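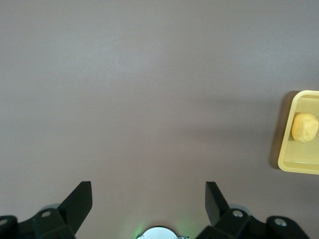 *The yellow tray, right, on an otherwise clear tabletop.*

## The clear desk: a report from month two

Readers with good memories will recall that in the last issue I promised to keep a clear desk until the spring newsletter came out. The spring newsletter is now out, you are holding it or scrolling it, and I have been asked by several of you how it went. I suspect some of you asked in the way people ask after a diet.

The rules were borrowed from a booklet by Hélder Lobo, who ran the evening talk at the Purkby library and sold a fair number of copies afterwards from a carrier bag. Lobo holds that paper breeds. Leave a gas bill alone on a flat surface and by the morning it has company. His cure is a single tray. Everything that comes into the house goes in the tray, the tray is emptied before bed, and nothing else is allowed to settle. He said all this beside a lectern I couldn't see for leaflets.

The first week was a honeymoon. I filed things. I bought a hole punch. I rang the water company about a letter dated last August and was on hold for so long that I filed several more things while I waited. The water company said the letter had been sent in error and that they would write to confirm this.

Week two brought the question of what counts as paper. Lobo is silent on seed packets. He is silent on the instructions for the hole punch, and on a postcard from my sister-in-law in Trarnholm which needs no reply but which I can't throw out, as she looks for it when she visits. He has a page and a half on receipts, most of it about his own.

I also learned where clutter goes when it is evicted. It goes to the piano. By the end of the month the desk was a model to us all and the piano had not been played, or seen, for 14 days. My household raised this. I said the piano was outside the scope of the project, and was asked who had set the scope.

For a second opinion I went to Wálter Villca, who mends clocks at the bottom of Rokholm Lane and works at the most crowded bench I know. He listened to the whole theory while looking for his tea. Then he put his hand into a heap of springs, envelopes and old toffee tins and pulled out the invoice for my kitchen clock, which I'd owed him for since before Christmas. I paid it. I had, of course, thrown my own copy away under rule 3.

So the results are mixed. On the credit side, I now know when the car is due its MOT, and I've found the guarantee for a kettle we no longer have. I've also read the parish survey all the way through and can tell you that it had 1,815 replies, most of them concerning the car park. On the other side there is the piano, and a drawer in the hall that opens only 2 inches and makes a noise when it does.

I'm carrying on for now. The bedtime emptying has slipped to a Sunday-ish sort of arrangement, which Lobo would call backsliding and I call a rota. Several readers have written in to recommend the Győri method, where you deal with each letter standing up and in your coat. I tried it for an afternoon. I got very warm and cancelled a magazine I rather liked.

If you have a system of your own, do send it in for the next issue. Email is best. If it must be a letter, please keep it to one side of the paper and don't enclose anything I might feel obliged to keep. The booklet is free to whoever asks for it first. It's on the piano, towards the bottom.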